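4 Wartung der Lötstation Pridlow

4.1 Lötspitze reinigen

Vor Beginn: Station einschalten, Betriebstemperatur abwarten. Die Anzeige wechselt von 31 auf Bereit.

1. Reinigungsschwamm mit destilliertem Wasser tränken und ausdrücken.
2. Spitze einmal je Seite über den Schwamm ziehen.
3. Spitze sofort neu verzinnen.
4. Kolben in die Ablage stellen.

Hinweis: Leitungswasser hinterlässt Kalk auf der Spitze.

VORSICHT — Verbrennungsgefahr. Metallteile des Kolbens bleiben nach dem Abschalten 9 Minuten lang heiß.

4.2 Lötspitze wechseln

1. Station ausschalten, Netzstecker ziehen, Abkühlzeit einhalten.
2. Überwurfmutter von Hand lösen. Keine Zange verwenden.
3. Alte Spitze abziehen, neue Spitze bis zum Anschlag einschieben.
4. Überwurfmutter handfest anziehen.
5. Station einschalten und Menüpunkt 8 (Abgleich) aufrufen.

Bricht der Abgleich mit Meldung E19 ab, sitzt die Spitze nicht am Anschlag. Schritte 1 bis 5 wiederholen. Ersatzspitzen führt die Firma Rüegg, Lager Bernititz.

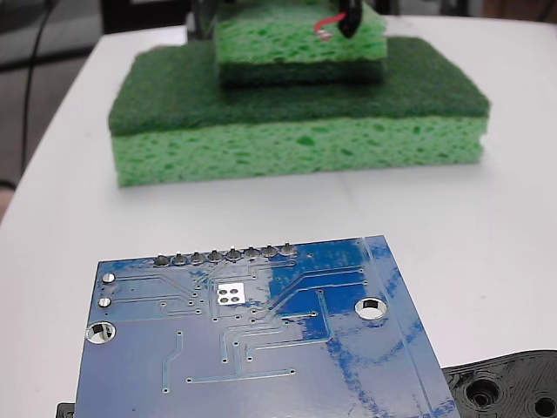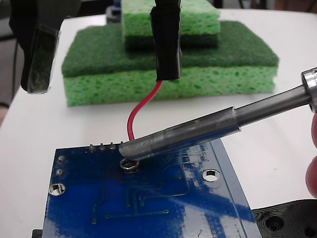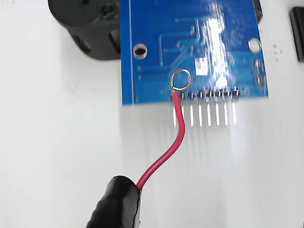 4.3 Lagerung und Zubehör. Schwämme trocken und staubfrei lagern, Spitzen nur verzinnt ablegen. Als Reinigungsschwamm ausschließlich den mitgelieferten Zelluloseschwamm verwenden — Haushaltsschwämme mit Scheuerlage, wie der hellgrüne mit dunkelgrüner Auflage im ersten Bild, beschädigen die Beschichtung der Spitze. Rückfragen zur Ersatzteilliste an Gonçalo Garcia, Technische Dokumentation.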